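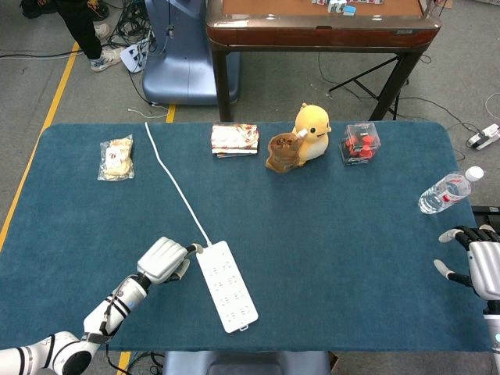

3.2 Shared tables and the objects left on them

The second part of the survey concerned the large tables in the common rooms of the Stostel building. Unlike desks, these tables are assigned to no individual, and the objects found on them are seldom claimed. Occupants of the two upper floors were asked to sort such objects into three groups: food and drink, electrical items, and personal or decorative items. The sorting scheme follows the one used in the earlier Gamau study, with one change - drinks were moved from the personal group to the food group.

Figure 2. A shared table with a teal-blue felt cover. All three groups are present: packaged snacks and a water bottle, a white power strip with its cable, and a yellow plush toy.

Mixed tables of the kind shown in Figure 2 were common. Food was placed mainly toward the edges, where it could be reached from a chair. In Figure 2 a flat stack of snacks in white wrappers and an upright brown paper bag share the far side of the table with the plush toy, while the power strip lies at an angle nearer the middle. Respondents described power strips as the items they were least willing to move, even when the strip took up space they wanted for other purposes.

Of the 95 occupants who received the form, 90 returned it. Almost 20 percent said they had thrown away food from a shared table without knowing to whom it belonged. Open packages were treated differently from sealed ones. Sealed packages were usually left in place until the Friday cleaning, and open ones were removed sooner.

Decorative items raised a separate difficulty. Four respondents placed soft toys in a group of their own and wrote that such objects "belong to the table." These answers were kept in the personal group for the totals, but they are listed separately in the Tellska appendix. The form used in September will include a fourth group for this purpose.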